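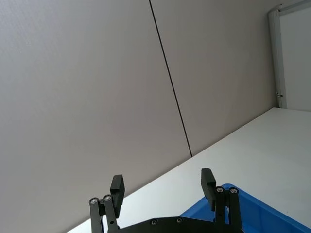 Why Do Tables and Walls Feel Cold?

Put one hand on a wall in your home. Put the other hand on a sweater or a cushion. The wall probably feels colder. If you had to guess, you might say the wall has a lower temperature than the sweater.

Most of the time that guess is wrong. If the wall is an inside wall and both things have been in the same room all night, they are very close to the same temperature. What is different is how fast they take heat away from your hand.

Heat moves

Heat always moves from a warmer thing to a cooler thing. Your skin is usually warmer than the room, so heat leaves your skin all day long. You don't notice most of it.

When you touch something, heat goes into it from your fingers. Some materials carry that heat away quickly. These are called conductors. Metal is a very good conductor. Stone is not as good as metal but much better than wool.

Other materials pass heat along slowly. These are called insulators. Wool, cork, foam and feathers are insulators. They have a lot of tiny pockets of air in them, and air that can't move around is very slow to carry heat.

What your skin is telling you

Your skin has nerve endings that react to heat and cold. They can't read the temperature of a spoon. They react to the temperature of your own skin, and to how fast it is changing.

A metal spoon pulls heat out of your fingertip quickly. Your fingertip cools down, and your nerves send the message "cold." A wooden spoon takes only a little heat. The spot you are touching warms up, and soon the wood doesn't feel like much of anything.

Try it yourself

You need a metal spoon, a wooden spoon, a folded towel and a room thermometer.

Leave everything on the same table overnight, away from windows and heaters. In the morning, read the thermometer. Then touch each thing with the back of your hand and write down which one feels coldest.

Delia Pop's class tried this on a Friday with 64 children from three grades. The room was at 64 degrees Fahrenheit, and nearly everyone wrote down the metal spoon. One boy, Vasilică, picked the towel. He had been holding it in his lap and had forgotten which hand was which, so he did it again after lunch.

You can also try ice. Put one ice cube on a metal pan and one on a wooden cutting board. Many people expect the ice on the board to melt first, because the board feels warmer. Watch both cubes and see. The pan carries heat from the room into the ice faster, so that cube shrinks first.

What about hot things?

It works the other way too. On a sunny day in July, a metal slide can feel much hotter than a wooden bench beside it. Metal can pass heat into your skin very quickly, and it can burn you. Test a slide with a quick touch before you sit on it, and ask a grown-up if you aren't sure.

Words to know

Conductor - a material that heat moves through easily.

Insulator - a material that heat moves through slowly.

Temperature - how hot or cold something is, measured in degrees.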